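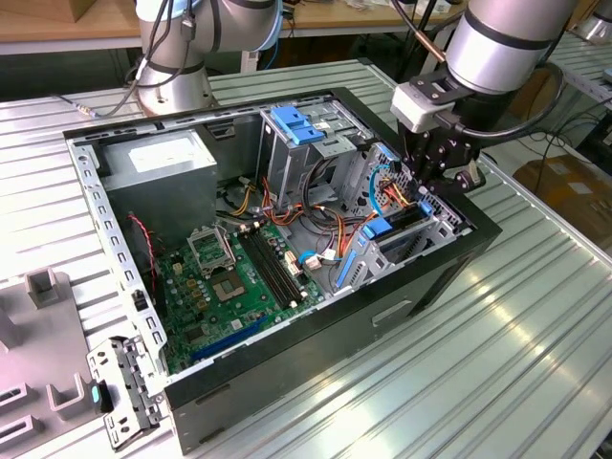

About Grirken

Hi, and thanks for clicking on the page most people skip. I run Grirken, a small shop that sells and installs wood stoves, pellet stoves and the odd gas insert, and I've been at it for 13 years now. I still get a kick out of the first fire in a new stove, even though by this point I've lit more of them than I could ever list.

I didn't set out to sell stoves. My wife and I bought an old farmhouse outside Posel with one working radiator and a fireplace that sent all its heat straight up the chimney (and a fair bit of smoke into the living room, if the wind came from the west). Our first December there we wore coats to dinner. I bought a used stove from a barn sale, put it in with a borrowed ladder and a lot of confidence, and did almost everything wrong. The pipe was too short, the hearth pad was too small, and when I finally had an inspector out he went very quiet and asked me to let the fire die down. He was nice about it. He also gave me the name of a training course, and I signed up that same week.

By spring I was certified and fixing stoves for the neighbors, and then for the neighbors' cousins. I worked out of my truck for a good while before I rented the shop on the Minja road. It used to be a tire place, so the floor is ugly but it'll hold any amount of cast iron you care to put on it.

There are 4 of us now. Two are out on installs most days, one looks after the phones and the schedule and keeps me from promising the same morning to three families, and I do the home visits. I like doing the home visits! I get to see everybody's houses, and I get offered a lot of coffee. I'll measure the room, look at the chimney inside and out, ask how you heat now and what you pay for it, and poke around at your woodpile if you have one. A visit takes an hour or so and there's no charge for it, whether you buy from us or not. If your chimney needs a liner I'll tell you then, before you've fallen in love with anything in the showroom.

People often come in wanting the biggest stove on the floor. I get it, it's cold here. But a big stove in a small room ends up choked down all evening, and then the glass goes black and the chimney fills with creosote and you're sitting there in your T-shirt with the windows open. Most of the houses we see would do better with the middle size. I've talked a lot of folks down to a cheaper stove over the years, which my accountant finds very interesting.

The showroom has three stoves hooked up and burning through the heating season, so you can stand in front of them and see how the air control feels and how loud a pellet hopper is. (They all make some noise. Come and listen before you put one next to your TV.) Dogs are welcome. The rug in front of the big soapstone one is usually taken by ours, but she'll share.

We install in Posel, Minja and Tostia, and anywhere within 60 miles of the shop if the road is plowed. We pull the permits ourselves and we meet the inspector at your house. Every stove we put in gets a first sweep the following year, included in the price, and I'd love it if you'd let us book that when we finish the job. September is a zoo. If you call in June you can pretty much pick your day.

Something we're proud of is the parts wall in back. We keep gaskets, firebrick, door glass, igniters and auger motors for the brands we sell and for a few that went out of business ages ago. If you have an old stove that you love, bring in the model number, or just a photo of the plate on the back, and we'll see what we can dig up. A new rope gasket makes a huge difference to a leaky door and you can do it yourself on a Saturday afternoon with a scraper and a tube of cement. I'll show you how at the counter.

Last year we started the wood bank with our neighbors in Tostia. When we clear a customer's downed tree or end up with a load nobody needs, it gets split, stacked and dried, then goes to households that have run short. If you have hardwood to give away, call the shop first so we can make sure there's room in the shed.

We don't sell online and we don't ship stoves. Basic installs start at $900 on top of the stove, with an existing sound chimney, and I'll put your own number in writing after the visit.

We're open Tuesday through Saturday, and we close for lunch when it's quiet. Bring your room measurements if you've got them, and a picture of your fireplace on your phone. Park around the side, the front gets icy.

Page last updated Sunday, April 21, 2019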